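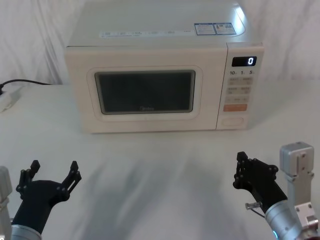 Shuk-fan Cheung wrote in to ask how she can get the smell of fish curry out of her microwave without the whole kitchen smelling of bleach, and whether the outside can be cleaned without rubbing the little words off the buttons. Yes to both! You need a lemon, a bowl, two cloths and a bit of patience, and I love this job because it takes so little work for such a big change.

What you need

A microwave-safe bowl, on the wide side
1 lemon (a tired one from the back of the fridge is fine)
Water
White vinegar
Dish soap
Two soft cloths, one for wet and one for dry
Cotton swabs
A wooden spoon or a wooden chopstick

Step 1. Steam the inside

Pour 200 ml of water into the bowl. Cut the lemon in half, squeeze in the juice and drop both halves in after it. Stand the wooden spoon in the bowl so the water doesn't heat up past boiling and then jump at you when you touch it. Run the oven on high until the window fogs over, usually three to five minutes depending on how strong your machine is. On a panel with minute buttons, that's just the one-minute button pressed a few times and then start.

Now leave the door shut! Give it another five minutes. All that steam is softening the splatters for you, and if you open up early you let it out and end up scrubbing. Go make tea or something.

Step 2. Wipe it out

Lift the bowl out with an oven mitt (it will be hot) and take out the turntable and the ring underneath. Wash those in the sink with dish soap. Then wipe the ceiling first, the walls next and the floor last, so the drips land where you haven't been yet. The ceiling is where the worst of it lives, so do get your head down and look up in there.

If a spot won't budge, dip the cloth in the warm lemon water, hold it against the spot for a minute and try again. No steel wool and no scouring powder, please. Scratches in the lining hold on to grease forever.

Step 3. The door

Unplug the oven before this part. Open the door and go along the seal with a damp cotton swab, then the edge of the window on the inside, where there's nearly always a brown line. For the outside glass, mix one part vinegar to four parts water, put it on the cloth and buff with the dry cloth right behind it. Dark glass shows every streak, so turn your head and check it from the side.

Step 4. The buttons and the display

Never spray the panel. Wring your cloth out until it feels almost dry, add one drop of dish soap and wipe straight down. Flat membrane buttons are easy, but the printing on them is tiny and it does wear, so go gently and skip the vinegar. The groove around the door button collects crumbs, and a dry swab gets them right out.

Step 5. Top, back and cord

The top gets dusty and a little sticky, especially near a stove. Use soapy water on the cloth again, working around any stickers so you can still read them later. Run a dry cloth along the cord. Brush the dust off the vents, dry everything, and put the ring and turntable back before you plug in.

If it still smells

Leave an open dish of baking soda inside overnight and take it out before you cook. For fish I do this two nights running. Yen-ting Yang swears by dry coffee grounds, and I tried them after a burnt popcorn incident and they were wonderful!

After the first big clean, a quick steam every couple of weeks keeps it nice, and a cover over the curry helps a lot too.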